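Bench notes, November
Paste, warped boards, and the Utilville books

Starting this page with the paste because that's what went wrong first. The batch I made before lunch was lumpy again. I know why! I got impatient and turned the heat up before the starch had soaked, and then I stood there whisking like mad and pretending the lumps would cook out. They don't cook out. I pushed it through the sieve twice and it was still grainy under the brush, so it went in the bin and I started over.

Second batch, for whoever does the next one: starch into cold water, leave it alone while you do something else (I cut spine linings), then low heat and a wooden spoon, no whisk. It goes milky, then it goes gluey all at once, and then you keep going well past the point where you think you're done. It should look a little glassy and pull off the spoon in a sheet. Let it cool with a bit of plastic wrap pressed right onto the surface or you get a skin, and the skin is where half the lumps come from anyway. Sieve, thin, sieve again. I ended up with something like heavy cream for the paper and left a jar thicker than that for the cloth.

The job itself, so the rest of this makes sense to me in a year. The Utilville history books, 38 copies, case bound, sewn, quarter cloth with paper sides. Cavalcanti printed the text and sent it over flat, some 2,440 sheets with the spares, and every one of them had to be folded by hand before anything else could happen. My thumb has opinions. The folding went faster once I stopped creasing each sheet hard on its own and started nesting them loosely and boning the whole section in one go, which also gives a rounder, kinder fold. A couple of sections have the innermost sheet creeping out a hair at the fore edge, but we're trimming those, so fine.

Now the warping. The first cases came out of the press beautiful, really crisp, I was so pleased with them, and the next morning nine of them had curled outward like potato chips. Outward, so the covering side was pulling harder than the inside. I'd half expected that, because an empty case always pulls toward the cover until the endpaper goes down and pulls back, but this was a lot more than usual and a few didn't look as if any endpaper in the world would bring them home.

What I think happened (and I've gone back and forth on this all day): the side paper is the Rinby, the heavier one in the dull green, and I pasted it out and put it straight down. It's a thirsty paper. It keeps stretching for a good while after the paste goes on, so if you stick it down too early it finishes stretching on the board, and then it shrinks the whole way back as it dries and takes the board along with it. I did a strip test this afternoon to check. One strip pasted and put down at once, one pasted and left to relax until it lay flat and stopped trying to roll up. Both strips grew. The first one pulled its offcut of board into a real bow and the other barely moved it. So that's the lesson, and it's one I've been taught before and evidently needed again.

Grain was the other suspect. I checked every board by flexing it both ways and they all run head to tail like they should. Then I checked the Rinby — and two of the sheets had been cut the wrong way to get more pieces out of them. That was me, being thrifty. I've marked the remaining offcuts with a pencil arrow on the back and I'd love it if we all did that with every offcut that goes in the drawer. Doesn't need to be neat, just an arrow.

Cloth behaved itself. I used the thick paste with a little PVA mixed in, brushed from the middle out, and it gave me enough time to shift the spine piece without strike-through. I tried straight PVA on one and it grabbed before I had the turn-in square, so there's a tiny diagonal pleat at the tail of that case. It'll be the office copy.

Things I did about the curled cases, in the order I tried them. I misted the inside of the worst one very lightly and put it under weight between blotters, and it came flat and stayed flat for as long as I was watching it, then started lifting again at the corners by the time I'd washed up. Next I lined the inside of another with a thin waste sheet, pasted properly this time and rested before it went down. Much better. It dried with a slight pull inward, and that's what I want before casing in. So the rest are getting lined too. It's an extra step and an extra thickness, but the joints can take it, I checked with a dummy text block and the cover still opens without complaining.

Sewing notes while I remember. I'm on tapes for this, and the thread we got in the last order is a bit thin for the number of sections, so there's hardly any swell at the spine. That sounds nice until you try to round it! I got a shallow round by working it with my fingers right after the first coat of adhesive, still tacky, and then leaving it between boards with the spine just proud. Knocking it with the hammer did more harm than good. For the second half of the run I'm going up a thread size, and I'll accept that the two halves won't match perfectly on a shelf. Nobody in Utilville is going to line them up with a straightedge (I will, probably, but I'll keep it to myself).

The Brosura order, the pamphlets, is on hold until this one's out the door. I did cut the covers for it when I had the guillotine set up, and they're in the flat drawer under the marbled sheets. Please don't use them for test strips. They look exactly like test strips.

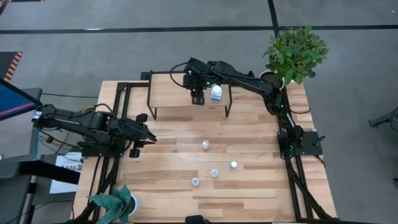 How long should a freshly cased book stay in the press?

Overnight at the least, and longer if the air is damp. I swap the blotters after the first hour or so, because that's when most of the moisture comes out of the boards, and then I leave it be. Taking it out early to admire it is how you get a cockled endpaper.

I asked myself that because I've been cheating on it. The press only takes a short stack with boards between, and with this many books it's tempting to rotate them through too quickly. What I've settled on is the proper press for the first night, and after that a pile on the shelf with the big paving slab on top (wrapped in brown paper, it sheds grit otherwise) for as long as I can spare it. Brass-edged boards for the joints, all the way. I tried knitting needles in the joints for one copy as a backup and they leave a perfectly decent groove, a bit rounder than the brass, so we could do that if we ever run short.

Endpapers next. I'm cutting them oversize and trimming after, and I want the board sheets put down with as little moisture as I can get away with. Thin coat, waste sheet under, lift the waste sheet out before closing, close the cover in one move and don't peek. If the cover goes down a shade crooked you can still nudge it by the square at the head, but only if you're quick about it.

Titling is still up in the air. Cavalcanti sent a proof of the spine label and it's lovely, but it's on a coated stock that doesn't like paste, it just skates around. I've written back asking for the same thing on something uncoated. If that falls through I'll stamp them myself, and I need to do a practice run on scrap cloth first because the letter spacing on the last ones I did was pretty drunk.

To get in the next order: more blotters, the heavier thread, another sieve (the fine one has a hole starting near the rim), beeswax. And starch, given how much of it I threw away before lunch.

Paste jar in the fridge is from this afternoon. If it smells sour, toss it. The lined cases are drying on the left-hand rack and they can be turned over at 4:00 if anyone's in before me.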